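Budgeting for a picking robot in a small shop or store cupboard

August 7, 2021, by Guilan Jin

Most of the letters we get at Mindlow about robots ask what the arm costs. The arm is one line on the sheet. These tips are for anyone planning to have drinks and small groceries picked off a shelf by machine, whether in a corner shop, a canteen or a works kitchen.

Write the shopping list first. Before you ring a supplier, put down every item the robot will have to lift: cans, small bottles, large bottles, anything in a bag. Note the width and the full weight of each. A quote given without that list is a guess, and you will pay for the changes later.

Ask what the fingers are made for. A thin drinks can dents easily and a full bottle is heavy, so one set of fingers may not suit both.

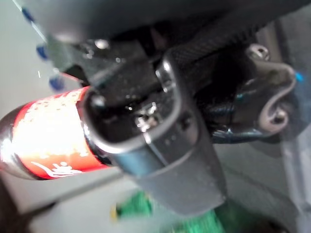

Spare fingers should be in the first order. We paid 300 for a second set from Skunden, and they took 6 weeks to come. Gemechu Tesfamariam, who looks after the machines at our Farkham store, keeps them in a labelled tub with the right hex keys and a spare set of screws. Do the same.

Cables wear before motors do. Ask where they run, whether they can be changed on site, and what a replacement costs. Put 100 a year aside for them and be pleased if some is left over.

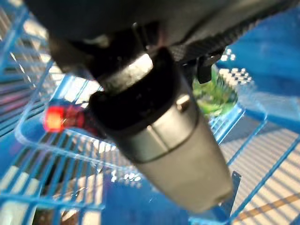
Baskets and trays are cheap, and people forget to budget for them. Buy them all in one go, from one maker, so that the sizes match. Seyoum sell theirs in packs of 20 and will send a single one to try first. Look closely at the bottoms before you order. Open wire, with gaps between the bars, is easy to wipe down, but a narrow item can tip on it or catch. A tray with a raised rim keeps things in better, though the gripper then has to clear the rim on the way in. Try both with your own stock.

Measure the shelves again. You want the height between tiers, the depth, and the height of any rail along the front. A bottle has to be lifted over a rail before it can come forward, and that needs headroom above the cap. If the shelf above is too low, moving it costs an afternoon. Finding out after delivery costs a good deal more.
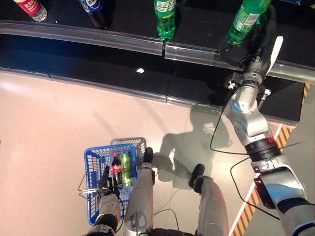 Green bottle in the right gripper, blue basket in the left hand.

Mark the floor. Hazard tape is the cheapest thing on the list. Allow for the full reach of the arm with something held in it, and buy a spare roll, as the edges lift where trolleys cross.

Plan for staff time. Someone has to face up the stock, clear dropped items and keep the labels turned the right way. In our first December we had set aside no hours for this and it came out of the till staff's day.

Last, get the service terms in writing: call-out charge, response time, and who pays carriage on parts. Keep the sheet with the invoice.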